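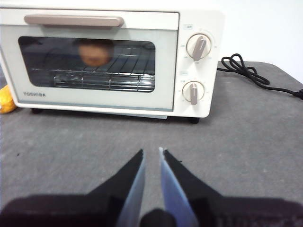 Flullden runs cookery sessions for people who are learning to use a kitchen, or learning to use one again. We began with one room and a borrowed hob, and most of what we do still happens at table height with small appliances, as that is what most of our learners have at home. A toaster oven is the one we teach first. Ours is a cream Toshiba with a long handle across the door and two round knobs at the side, one above the other, and a learner can watch the wire rack through the glass without opening anything. Full-size cookers come later in the course, and some people never need them.

Who comes to us

Our learners are adults. Some are moving into their own flat for the first time, some are coming back to cooking after an illness or an injury, and some have simply never done it. You don't need a referral, although we do accept them. Groups are kept small and each session lasts 2 hours, including the washing up.

We teach in plain language. Recipe sheets are printed large, with one step to a line, and quantities are given in spoons and cups as well as grams. If a learner reads better from cards, we have the same recipes as cards.

How a course is arranged

The first sessions have no heat in them at all. Learners practise opening the oven door by the handle, sliding a tray on to the rack and off again, turning the knobs and saying out loud what each one has been set to. We also practise laying things out before starting: what is needed on the table and what can stay in the cupboard. It sounds slow on paper. Most people are glad of it by the third week.
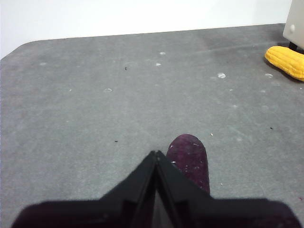

Play food does most of the work at this stage. It can be dropped, sorted, put on a tray and taken off again as many times as anyone likes, and it doesn't go off in the cupboard between courses. We use vegetables more than anything else, in bright colours and shapes that are easy to tell apart, and learners match them to the names on the recipe sheet. The sorting also leads into talk about what people like to eat, and we plan the later menus from that.

After that we move to real ingredients. Toast and cheese on toast come first, then baked tomatoes, roast vegetables, small tray bakes and a fish supper for those who want it. Each learner goes home with the sheets for everything they have made. There are 42 recipes in the current folder – the longest has nine steps.

The room

We teach in the ground-floor room at Martens, through the side door and past the notice board. The tables are at a height that suits most wheelchairs and there is a lower one that can be brought in if you let us know beforehand. Walls are plain and we keep the worktops clear, as several of our learners find a busy room hard to concentrate in. There is an accessible toilet across the corridor. Parking is limited, so please use the bus if you can.

Toy food is washed in warm soapy water after a session and dried on racks. Oven gloves go home with a member of staff to be laundered.

Working with others

Norari prints our recipe sheets and cards. Nimness lends us small appliances so that learners can try different handles and knobs before buying their own – we don't sell appliances and we don't take a fee for recommending any. Day centres can book a session at their own premises, and we bring everything except the sink.

Since we started we have taught 788 learners, and we have given out more than 2,000 recipe sheets to people who have never been on a course. Anyone may ask for a set.

Places

New courses start when there are enough names for a group. To add yours, fill in the form on the contact page or leave a message at the Martens front desk. Please mention any allergies and tell us if someone will be coming with you. Supporters and carers don't pay for a place, and they are welcome to stay and eat.

Page last updated March 3, 2024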